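Äpfel einlagern ohne Keller — wer hat Erfahrung?

Forum > Garten & Vorrat > Obst

Uleck_Süd schrieb:
Hallo zusammen, wir haben dieses Jahr von den Schwiegereltern 121 Kilo Boskoop und noch ein paar Kisten Topaz bekommen (ja, ich habe gewogen, fragt nicht). Keller gibt's bei uns keinen, nur eine ungeheizte Abstellkammer nach Norden und den Balkon. Wie kriege ich das Zeug halbwegs bis Februar? Letztes Jahr war im Dezember schon die Hälfte mehlig. LG Salma

hendriks_j schrieb:
Moin Salma, Abstellkammer! Balkon nur, solange es nicht richtig friert. Ich wickle jeden Apfel einzeln in Zeitung, flache Kisten, eine Lage, fertig. Macht meine Familie seit Ewigkeiten so. Und bloß keine Kartoffeln daneben, die keimen dir sonst weg.

Ayman_H schrieb:
Einzeln in Zeitung bei 121 Kilo? Da sitzt sie ja zu Weihnachten noch dran :-) Ich nehme Plastikbeutel mit ein paar Löchern drin, je 2 Kilo, oben locker umgeschlagen. Bleiben viel länger knackig als offen. Der Boskoop schrumpelt ja sonst schon beim Hingucken.

hendriks_j schrieb:
Beutel habe ich einen Winter lang probiert und nie wieder. Kondenswasser, Schimmel, und wenn einer fault, merkst du's erst, wenn's riecht. Für mich gehört Obst nicht in Plastik, Punkt.

Ayman_H schrieb:
Dann waren die Äpfel noch warm beim Einpacken. Erst eine Nacht auskühlen lassen, dann in die Tüte. Löcher mit dem Zahnstocher, zehn Stück reichen dicke.

Genalyn schrieb:
Ich wohne auch ohne Keller und mach's gemischt: Boskoop in die Beutel, Topaz offen. Einmal die Woche, bei mir montags, gucke ich alles durch, und was eine Stelle hat, wird Mus. Ach ja, und druckempfindliche Sorten gar nicht erst stapeln!
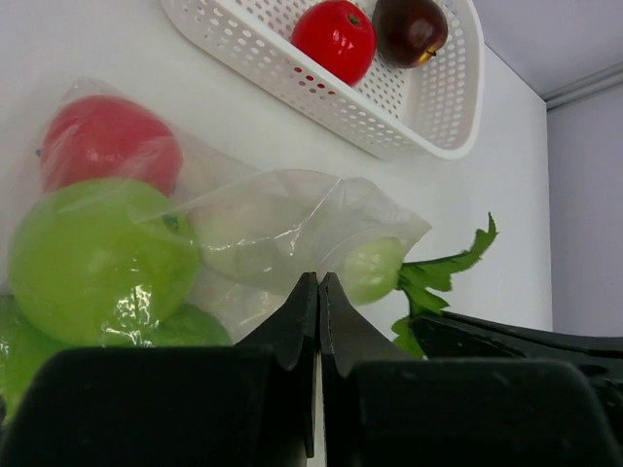
Zum Boskoop noch, Salma: der reift sowieso nach, vor Dezember schmeckt er mir gar nicht richtig, also keine Panik, wenn er anfangs sauer ist. Was ich in den nächsten Tagen essen will, kommt bei mir gar nicht erst ins Lager. Dafür finde ich so einen gelochten Korb an der Wand wie auf dem Foto prima — zwei Äpfel rein, einer knallrot, einer ganz dunkel, da greift man im Vorbeigehen gleich zu. Beim Beutel darunter liegt das offene Ende zur Seite, so mag ich das beim Vorrat auch lieber als fest zugeknotet.

hendriks_j schrieb:
Korb ja, Tüte nein. Ich bleib dabei.

Uleck_Süd schrieb:
Danke euch! Ich teste jetzt beides, eine Kiste Zeitung, eine Kiste Beutel, der Rest wird wohl Mus. Jasper, nimmst du auch Werbeprospekte oder nur richtige Zeitung?

hendriks_j schrieb:
Nur Zeitung. Das Hochglanzzeug saugt nichts auf.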